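Clubs > Tatthorpe Motor Club > Minutes

Search minutes and newsletters Go

Tatthorpe Motor Club
Minutes of the general meeting, March 2023

In the chair: Ghizlane Belkadi
Apologies were received and are listed in the attendance book.

1. Minutes of the last meeting

The minutes were read and approved with one correction. Under "Winter storage" the word "battery" should have been "batteries", as the charge for a trickle charger applies to each one. The corrected copy has been put in the binder.

2. Matters arising

Shop lights. The tubes over the lift have been replaced. The one by the side door still flickers and the fault is thought to be in the fitting. The chair will ask the landlord whether the fitting is ours to change.

Used oil. The collection company has moved its pickup to early morning. Drums must be at the gate the evening before with the lids tight. Coolant is not to go in the oil drums. The last load was refused for this and we were charged for the wasted trip. A separate container for coolant is now next to the parts washer and is marked with tape.

Borrowed tools. The ball joint press and the long breaker bar came back. The brake bleeder did not. Whoever has it is asked to return it to the cabinet, no questions asked.

3. Lift inspection

The inspector passed the lift but wrote up wear on the rubber pads and a slow drip at the hose fitting on the driver's side column. The pads have to be replaced before the next inspection. The fitting has been tightened and will be looked at again in a month.

There was a long discussion about who may use the lift. At present any member who has been shown how to use it can do so. Several members felt this was too loose, as some were shown years ago and on the old lift. Others said that a written test would put people off and that the shop is already quiet on weeknights. It was moved that every member who wants to use the lift be walked through it again on the present machine and sign the sheet on the wall. No test. The motion was seconded and carried.

The rule of 2 people in the shop whenever a vehicle is in the air stays as it is. The chair reminded members that a person sitting in the office with the door shut does not count.

4. Tire machine

The bead breaker on the tire machine is bending rims on low-profile tires. Two members reported scratches, and one had to have a wheel straightened. The machine is an older Prelto and plastic guards for it are hard to find. Evholm Tool and Supply quoted $600 to rebuild the arm and fit new guards, parts and labor together, with the machine out of the shop for five working days.

Points raised:

- The rebuild does not include the air cylinder, which is also tired.
- A used machine could be bought instead, but it would come with no history and would need a truck to fetch it.
- Members who only change winter tires on steel wheels have had no trouble with it.

It was agreed to go ahead with the rebuild after the spring changeover, when the machine can be spared. Until then it is to be used for steel wheels only. A note to that effect will be hung on the pedal.

5. Alignment rack

The turn plates have been cleaned and greased and now move freely. The string and bar kit has been put back together and is hanging behind the rack. Anyone setting toe on the rack should bounce the front end and roll the car back and forward before taking a reading. Three cars were done last month and two of them had to be done over for this reason.

A question was asked about buying a used electronic set. The chair said she had looked at prices and that the club cannot carry the cost this year. The matter was left open.

6. Parts orders

The group order with Bouzid Auto Parts is working well for filters and brake pads and badly for anything else. Returns take too long and the counter has twice sent the wrong wheel bearing. It was agreed that the group order will be kept to filters, pads, wiper blades and oil. Members who need other parts should order in their own name and have them sent to their own address.

Orders go in on the paper sheet by the phone. Please write the engine size as well as the model and year. "Same as last time" is not enough.

7. Summer open shop

The open shop will be held in July as before, with free checks of fluids, belts, tire pressure and lights for anyone who drives in. Last year the line backed up onto the road and the neighbor at the feed store could not get his trailer out. It was suggested that cars be brought in by the back gate and leave by the front. The back lane has a deep rut near the fence and will need a load of gravel first. The chair will get a price.

It was asked whether we should offer code reading as well. Some members were against it, on the grounds that people then expect the repair to follow. After discussion it was agreed to read codes and write them on the check sheet, with no advice given beyond "have it looked at." Repairs will not be done on the day, wiper blades and bulbs excepted.

Food will be kept to coffee and cold drinks. The grill was too close to the parts washer last time.

8. Newsletter and website

The spring newsletter is nearly full. A piece on rust repair around rear wheel arches is in hand and one on carburetor storage has been promised. Photos should be sent at full size, as the ones pulled from phone messages do not print well.

The website's contact form has been sending mail to an address that is no longer read. Over two months of messages were found there, mostly people asking about membership. These have now been answered. The form has been changed to go to the chair and the secretary both.
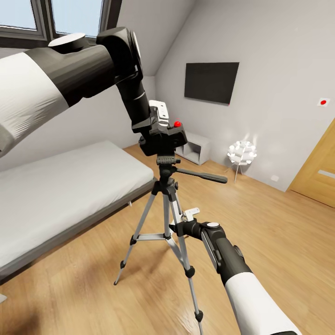 9. Membership and dues

Dues are unchanged. Reminders have gone out to those who have not paid. Under the rules, shop keys are to be handed back if dues are not paid by the end of next month - this has not been enforced before, but it was agreed that it should be this time.

Five new members were accepted. They will be shown the lift with the others under item 3.

10. Any other business

A member asked that floor jacks be let all the way down when they are put away. Agreed.

The floor drain in the wash bay is slow again. It will be rodded out before the next meeting.

The offer of a straight-six engine on a stand, for teaching, was discussed. It is complete apart from the starter. The difficulty is space. The offer will be accepted if the old sandblasting cabinet can be sold or given away first. Anyone interested in the cabinet should speak to the chair.

There being no further business, the meeting was closed.

Actions

Landlord and light fitting - chair
Lift pads, order and fit - shop group
Sign for tire machine pedal - shop group
Book rebuild with Evholm - chair
Price for gravel - chair
Floor drain - shop group

Filed under: Minutes, Shop and equipment, Club news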